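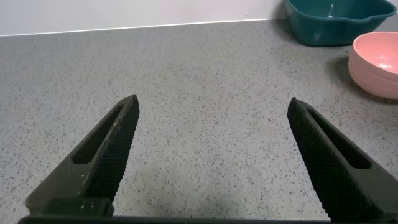 Filed under: Bench Notes / Data Collection

23/10/2025

Back on the bowl-and-basin task with the Brimer arm, and I'm happy to be writing in this notebook again after so long away from it (my last proper entry was in September, which I'm a little ashamed of, so I'll try to be thorough now). Nahom Hailu had the leader handles for the morning and I sat beside him at the laptop, tagging episodes and generally being in charge of the snacks.

The task is still the one Aušra Navickas wrote up: pick up the pink bowl, carry it back, set it down inside the teal basin, let go, return home. Every episode starts with the fingers wide open over bare counter and the bowl well off to the right, with the basin behind it against the wall. We kept 50 episodes before lunch and threw out four, two for dropped bowls and two where Nahom started moving before the recorder was going. I kept saying "go" too early, so put those last ones down to me!

Something I want to remember about the starts. When we looked through the older Staver set, the bowl was nearly always close to the middle of the wrist view, and the policy we trained on it would close on whatever was straight ahead, bowl or no bowl. Aušra's suggestion was to push the bowl out toward the edge of the view and make the arm go and find it. With only part of the bowl showing at the right, the first second or so of the motion has to be a real decision, and I do like how different those trajectories look when you plot them on top of each other. We'll need the same on the left, of course, or it will simply learn to turn right forever.

Grasping: Nahom is taking the bowl by the rim now, one finger inside and one outside, coming in at a slant. He tried pinching the whole body first and it kept squirting away from him. The knurled pads hold the thin rim nicely. The left finger has a good many pale specks and scuffs down near the mount, and I'd like it wiped before the next session so we can tell dust from damage. If they are chips, there's a spare pair in the Kļaviņa drawer, under the cable ties.

One small argument, a friendly one: do we keep the episodes where he hesitates over the rim? I say yes, provided he recovers and finishes cleanly. Nahom says he's embarrassed by them. I've tagged them "slow" in Jindeck so we can train with and without and see who is buying the coffee.

Still to do:
- 10 more starts with the bowl moved to the left side
- check the gripper's open value against the log, I think it drifted after the restart
- copy the morning's folder over before anyone clears the laptop
- ask Aušra if the basin's spout should always point the same way or get turned between episodes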